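To: residents list, Kalura House
From: Kalura House Residential Services Office
Date: August 11, 2026
Subject: Re: Linen exchange and mattress covers for the new term

Dear residents,

Thank you for the replies to our first notice. One of them is quoted below, as it raises points that several households have also put to the office.

> The notice says that the linen exchange will move to the Lloyd Street
> entrance. Will the hours change too? Those of us in the Cledel wing
> work late and have missed the exchange more than once. I would also
> like to know if we may keep our own sheets, and what happens to
> the deposit if we do.

The hours will change. From the start of the new term the exchange will be open until 9 p.m. on two evenings each week, and the schedule will be posted at both entrances. Residents of the Cledel wing may also leave a sealed bag at the front desk, marked with their room number. Clean linen will be ready for pickup the next morning.

Residents may use their own sheets. The office asks only that the mattress cover supplied with the room stay in place under them. Fitted sheets should be the low-pocket kind, as the mattresses bought from Clikia last December are thinner than the old ones and deep-pocket sheets tend to slip at the corners.

The linen deposit remains $30 per room. Households that opt out of the exchange will have it returned within 4 weeks of handing in their house set. Opt-out forms are available at the front desk. Sets that are incomplete will be charged by the piece, according to the price list in the residents' handbook.

The laundry contract now covers 600 pounds of linen per week, up from the previous limit. Blankets and comforters are not included. They may be washed in the large machines on the ground floor, which should not be used for rugs or shoes.

Please remove pins, name tags, and loose items before placing anything in the exchange bags. Torn sheets should be handed to the desk separately so that they can be taken out of use.

Further questions may be sent to this list or left in writing at the office.

Residential Services Office
Kalura House 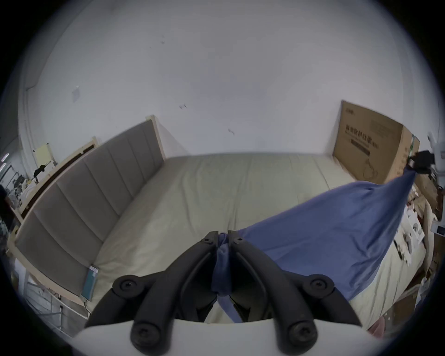
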